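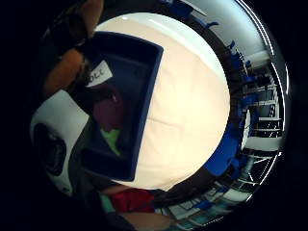

Mar 25, 2019

I finally spent a full day with the two hand-held grippers and can say which one I'm keeping. One is the Pridell, the other is the Lesetti. Both do the same job. You hold the thing, squeeze, and pick up objects while a fisheye camera records what the fingers would see. Later the recordings go to the arm.

The Pridell weighs 860 grams with the camera on. The Lesetti is lighter in the hand but the weight sits too far forward, and after an hour my wrist knew it. I taped a battery to the back end and that mostly fixed it.

The lens matters more than I expected. I used the same Onishi fisheye on both, so the view is about as wide as it gets: blue tray up close, and the chairs, shelves and windows bent into a ring along the side. The software I use tracks position from the background, so I want all that furniture in there. With the narrower lens I had in September, it lost track every time I leaned in over the tray.

Leaning in is still a problem for another reason. A big pale object right in front of the lens takes up most of the picture, and the small stuff in the tray gets pushed to one side. Bright white surfaces also fool the auto exposure. I locked exposure on the second run and the results were more even.

I recorded 2318 clips in total, 2 grippers, same table. I threw out the ones where tracking dropped and had a little over 2000 left. Most of the bad ones came from the Lesetti. Its camera mount has a bit of play in it, and a tiny shift there ruins the calibration. A drop of thread locker helped. It should come that way.

Fingers are a draw. The Lesetti pads grip smooth round things better, the Pridell is better with cloth.

I'm keeping the Pridell. The Lesetti goes back in its box until I can print a stiffer mount. Next I want to try the Tendalari controller, which I have only plugged in once so far. The cable was too short to reach the bench, so I've ordered a longer one.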